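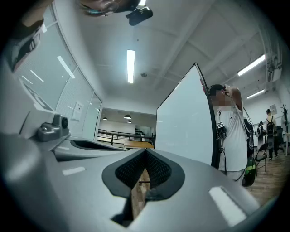 This page was last changed on Aug 18, 2018

Underwater Photo Help > Lighting > Backscatter

Specks all over my fish portraits in green water, even with two strobes

Posted by siltyfins

I dive mostly at Flenitz quarry, which has sunfish, a few big carp and a lot of perch along the old road. I shoot a compact camera in a Plamo housing with two small Brandura strobes on a tray. I bought the second strobe in July because people told me it would fix my backscatter. It got worse. The fish are lit nicely but there are white dots over everything, mainly in the left and right thirds of the picture.

My arms are eight inches on each side, one section only. I keep the strobes level with the housing and turned in a little toward the lens port, so the light crosses right where the fish is. Most of my shots are from two or three feet away because the perch will not let me get closer. Visibility at 55 feet is usually fine, less in the shallows when there is a class in.

Is it the strobe angle, the distance or the water? I can't do much about the water. I would also like to know if longer arms are worth the money before I order any. The set I looked at was $235, and that is more than I paid for the strobe.

carpwatch replied

Get closer. Two or three feet is too far in a quarry.

halfatank replied

It is mostly the angle, and the distance makes it worse.

When you turn the strobes in toward the port, you light up all the water between you and the fish. Every bit of silt in that water bounces light straight back at the lens. Turn them out instead. Start with both pointing straight ahead, then rotate each one outward a little more than feels right. A strobe doesn't make a narrow beam, it makes a wide cone, and you want only the inner edge of that cone to touch the fish. The fish will be a bit darker, so raise the power one step or open the aperture.

Also pull the strobes back so the front of each one is behind the front of the port. If they sit level with the glass or ahead of it, you can get stray light across the lens as well as the specks.

I would not buy the long arms yet. Longer arms do help at two or three feet, but they are a pain in current and they don't fix a bad angle. If you want a little more reach, add one short section to each side. I run mine with a float on each arm because the tray gets nose-heavy otherwise.

A way to test this on one dive: put a rock or a dive slate on a ledge, stay at the same distance, and take the same picture with the strobes turned in, straight, and turned out. Then turn the left one off and do it again. You will see which side is giving you the trouble. I did this at Amadi in bad plankton and found my right arm had been slipping down all season.

For the perch – stay low, don't swim at them, and let them come to you. They hate bubbles. Breathe out slowly while you are waiting and take the picture between breaths. If you come in from the side they will often hold still long enough to get within a foot or so.

siltyfins replied

Thanks. Turned them both out and pulled them back behind the port. Big difference on the carp, still some dots on the perch, but I was farther away for those. I'm holding off on the arms for now.

bluegillbay replied

I have the same strobes. Check the diffusers too. Mine came without any and the middle of the light was very hot. With the diffusers on I lose some power but the edges are softer and it is easier to aim. You can also clean up leftover dots with the spot tool on the computer – slow, but it works on plain backgrounds. Don't try it over scales.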